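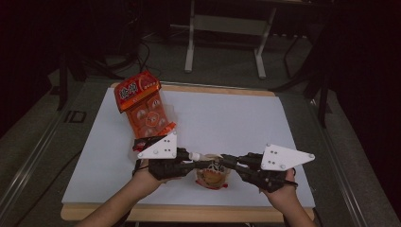
I want to write in defense of the small snack bag, the kind that holds one person's portion and is eaten in one sitting. My friends who care about waste do not like it, and I understand them. For every few bites there is a wrapper, and the wrapper stays in the world much longer than the bites. But I think something is forgotten when we speak only about the plastic. Put a bright orange bag with a red label and Chinese characters next to a little round pack where the golden-brown baked thing shows through the wrapper, and you already have a choice to make, even if you cannot read one word of it. A big bowl of mixed crackers does not give you this choice.

I grew up in a house where food came in large quantities. My mother bought biscuits in a metal box and the box was opened for guests. When I moved abroad I shared an apartment with Nouhaila Soliman, and she kept a drawer with small packages from everywhere. She bought them at Paju, a narrow grocery store near the bus station where half of the shelves had labels I could not read. In the evening, after nine o'clock, she would open the drawer and let me take one. I was a grown woman and I stood in front of that drawer like a child of five.

The argument against me

Magdy Ramadan, with whom I have discussed this many times, says that I am confusing the food with the package. According to him, if the snack is good, it will be good also from a jar. He buys from Fledach, where you bring your own container and pay by weight. He showed me his shelf once, all the jars in a line, and I admit that it was beautiful. It was also a little silent. Everything in the jars was brown or beige, and I had to ask him what each thing was.

He has one strong point and I do not want to hide it. For one year he kept a count of the wrappers in his family's trash, before they changed their habits, and the number was 3,054. I did not believe it at first. Then I thought of my own kitchen and I believed it. I have no good answer to this number. I can only say that most of those wrappers, as he told me himself, were from things the family did not choose with any attention: cheese slices, sugar packets, the same cereal bar every morning.

What the bag tells you

My point is about attention. A maker of small snacks has a very small surface, and he must put everything on it. Look at a bag in red, orange and yellow where two big black characters, 橋頭, stand in a red rectangle with thick brush strokes, and lower down there is a round emblem and a photograph of some deep red, shining food. I am told that the characters mean the head of a bridge. I like that very much. I do not know which bridge, and I cannot say from the photograph exactly what is the food, but I can see that somebody wanted me to be hungry.

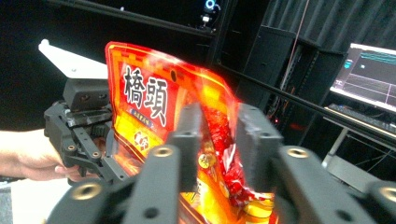 How I eat them now

I did change some habits after my talks with Magdy. I do not keep a drawer like Nouhaila did. When I buy, I buy different ones and only a few, and I put them all on a white cloth on the floor of the living room, where my neighbor Iman El Khatib and her daughters come to choose. The girls are allowed to pick by the picture only. Their mother picks by the color. I pick last, and usually I get something with too much chili.

We share each bag between us, so a portion of 300 calories becomes a few bites for everybody. I think this is the correct size of pleasure for something salty. Nobody is finishing a family bag alone in front of the television, as I have done, and not one time only.

I would like the makers to find a better material for the wrapper, and I would pay more for it. Evangelia Galanis, who taught me most of my English, used to correct me when I said "a candy with its dress." She said the word was wrapper. I learned it, but for these little bags I still prefer dress.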